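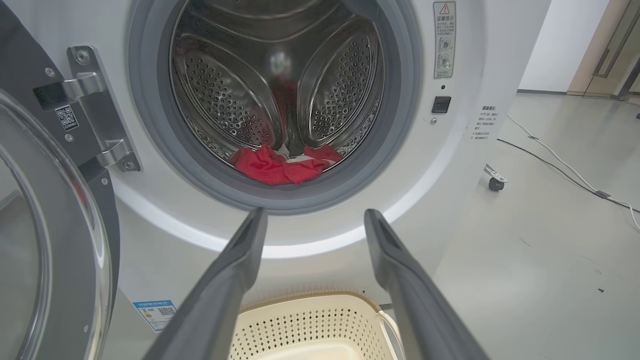 Musty smell from towels, even straight out of the wash

nidia_u
Posted 7:40 pm
Moved into a flat in Emside in February and ever since then my towels have smelled of pond. Clothes are mostly fine. I wash at 40 with a supermarket liquid and a splash of softener, then hang everything on an airer in the spare room because there is no outside space. They smell all right when they go on the airer and bad once they've been used the first time. I've tried more liquid and I've tried a different brand. Any ideas before I bin the lot and buy new ones?

Arthorpe_Bert
Drop the softener. It coats the cotton and the towels stop drying you properly, then they sit damp on the hook. Wash them at 60 with powder. Liquid has no bleach in it and most powders do (not the ones for colours, read the box).

gladys h
Agree with Bert about powder. I don't agree about the softener, I've used it on towels for years and mine are fine. It's the drying that does it. How long do they take on that airer?

nidia_u
Roughly two days for the big ones. The spare room doesn't get much heat.

gladys h
Well there you are. Two days is far too long. Anything over a night and they'll go sour whatever you wash them in. Open the window a crack, put a fan on them and leave a gap between each towel. Don't fold them double over the bar.

Lozano H.
A dehumidifier would be better than a window at this time of year. We got a second-hand one when we lived in Multau and a full load of towels was dry by morning. Shut the door of the room while it's running. It costs a bit in electricity but a lot less than a tumble dryer.

Maritza C
Has anyone asked about the size of the load? My mum used to pack the drum until the door would hardly shut and everything came out smelling. Six towels at most for us, and that's with a big machine. Extra rinse as well if you've been putting in more liquid, there's probably a load of it stuck in the fibres.

Arthorpe_Bert
Good point on the rinse. More liquid makes it worse, if anything.
Gladys, do yours a favour and put one through with no softener, then see how much suds comes out of it. That's old product.

gladys h
I've no suds, thank you. I use half a cap.

nidia_u
I was doing eight or nine to a load, so that's one thing. Is it worth stripping them? I've seen people do it in the bath with soda crystals.

Maritza C
Did it once. Brown water, sore back, no great difference a month later. A long soak in a bucket with oxygen bleach did more for mine. Check the label if they're dark because they can fade.

Lozano H.
Also run the machine empty on its hottest setting and clean out the drawer. You've only had the flat a short while so you don't know how it was looked after.

nidia_u
Update, Sunday. Ran it empty, then washed six towels at 60 with powder, no softener, extra rinse. Borrowed a fan from downstairs. Dry in 10 hours. Used one this morning and it doesn't smell so far. A bit scratchy though.

Arthorpe_Bert
Give them a hard shake before you hang them up. They'll soften with use.

gladys h
Or half a cap of softener.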